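Workshop tips, June batch: getting more out of your practice scenes

If you're like me, you do most of your planner and camera work in simulation before you let a real arm near a real table, and small habits there save a lot of grumbling later on. Views of my Clatis scene come first, two from the gripper and one from across the room. 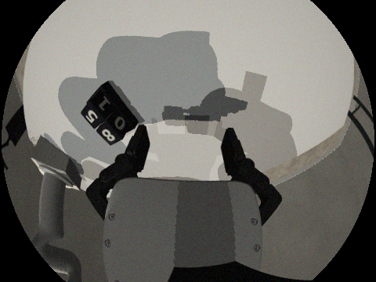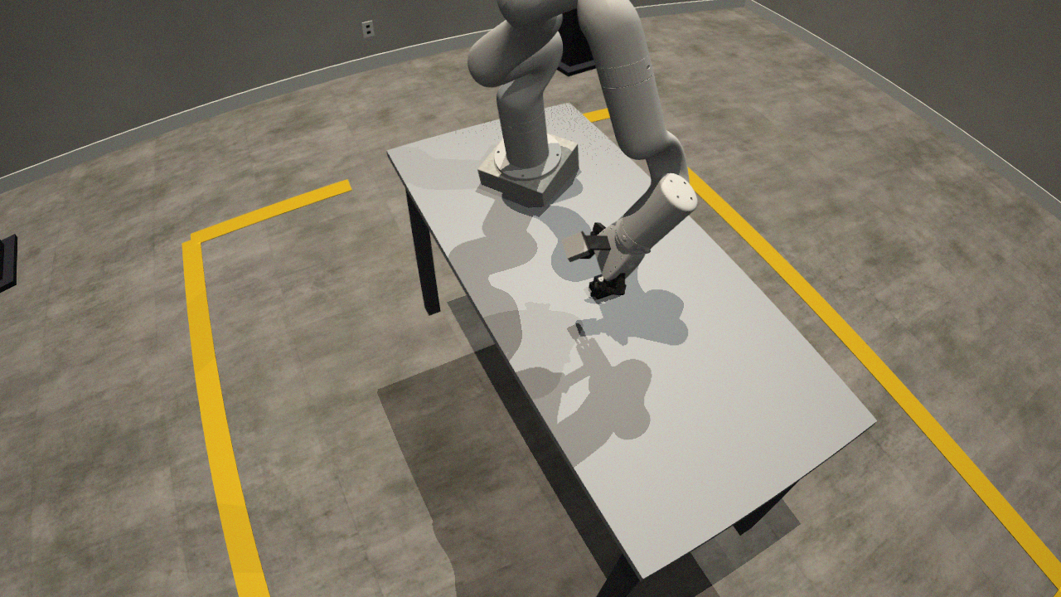
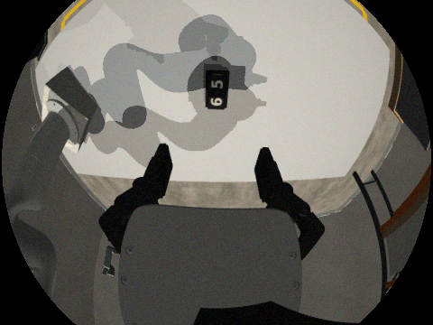

## Leave the shadows on

I know, it's tempting to switch them off! But a block finder that has only met clean white tabletops will trip over the first lamp you put up, so keep at least 2 lights going.

## Undo the lens before you measure

Round, wide views bend straight table edges. Run your correction first, then look for corners (I did it backwards for most of a winter).

## Save the dull runs too

I keep the last 40, good and bad, each with its planner settings in a little text file beside it. When you change the approach height, replay 4 of the old ones before starting anything new.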